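Course handout 6: Surfaces, finishes and the claims made for them
By Nadine Abou Jaoude | May
14 shares | 3 comments

Last session ended with the argument over "honest materials," and several of you asked for something in writing. These notes cover the reading on imitation finishes and the two sales sheets I passed around. They do not cover the tile exercise, which Deividas Dzene will go over in the workshop.

Start with the claim itself. The usual line in design textbooks is that a material should look like what it is. Wood should look like wood, concrete like concrete, and anything printed to look like something else is a kind of lie. I have taught this for years and I believe it less every time. The people who repeat it most loudly tend to live with painted pine, veneered doors and plated faucets, and sleep fine.

The reading blames cheapness. Imitation, it says, arrives when people want a costly look for little money. That may explain some of it. It does not explain painted marble in old churches whose builders could clearly pay for stone, and had paid for it a few feet away. Painters who could do good false marble were skilled and in demand. If the author has evidence that patrons were ashamed of the result, it is not in the chapter. Look at the footnotes for pages 6 and 7 of the photocopy and see how many lead back to the author's own earlier book.

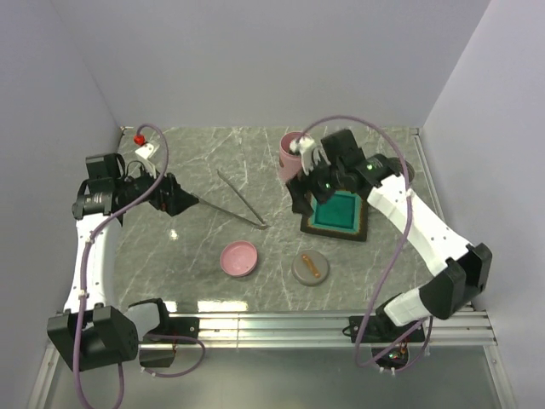
Pattern is the first thing a buyer judges, and usually the only thing. A maker can sell you a look long before you have asked about weight, heat or stains. Take a gray top with white veining, like this one with the silver aluminum rail along its front edge. Would you call it stone? I would not sign my name to it from a picture, and neither should you. "Marble-patterned" is as far as the eye will take you. To go further you need an edge, an underside, or permission to scratch something, and the seller rarely gives you the third.

So when you write up a surface for the assignment, separate what you saw from what you were told. Use two columns if it helps. "Gray with white veins" goes on the left. "Real stone, said the salesman" goes on the right, with the word "said" left in. I took off marks last term for reports that moved things from the right column to the left without any testing in between, and I will do it again.

The sales sheets

Studby calls its finish "indistinguishable from natural marble." Indistinguishable to whom, at what distance, in what light? The sheet doesn't say. It mentions a panel of 431 shoppers and gives no account of what they were asked. If they were shown two photographs and asked which they liked, that is a taste survey. Somebody in the marketing office then turned it into a test of perception. I wrote to ask for the questions and got a color brochure back.

Westgate is more careful, which makes it more interesting. Its sheet says "inspired by" throughout. You can't argue with "inspired by." It promises nothing at all, and I suspect a lawyer chose it. Underline every phrase like it and try replacing it with a plain verb. In most cases the sentence falls over.

Neither sheet gives a figure for wear. Both have a great deal to say about warmth. 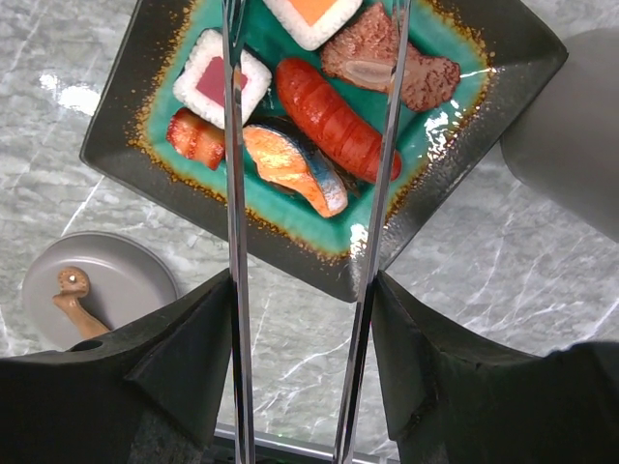

Reading time for the rest: 7 min

Glaze is the harder case, and the one where the "honest materials" people get into real trouble. A glazed plate shows you almost nothing of the clay it is made of. By the strict rule it ought to be a fraud, yet the same writers praise glaze as the craft at its purest. Šimkus tries to get around this by saying that glaze is bonded to the body and so becomes part of it. Fine, but plenty of factory finishes are bonded too, and he has nothing kind to say about those.

He also puts great weight on accident: speckles, runs, pooling at the rim. These are supposed to prove a human hand. A freckled band can be sprayed on, and a factory can repeat a "random" effect all day. Before you accept speckle as proof of handwork, compare several pieces from the same line. The Tresetti catalog pages in your packet are good for this. Lay them side by side and look for the same splash in the same spot.

For next time

Read chapter 19, skipping the section on plastics, which is out of date and was thin to begin with. Bring one object whose finish you are unsure about. Please don't look it up first. Write half a page on what you would need to do to find out what it is made of, and what it would cost you to be wrong.

Reports without a left and right column will be handed back unread.

3 comments | Share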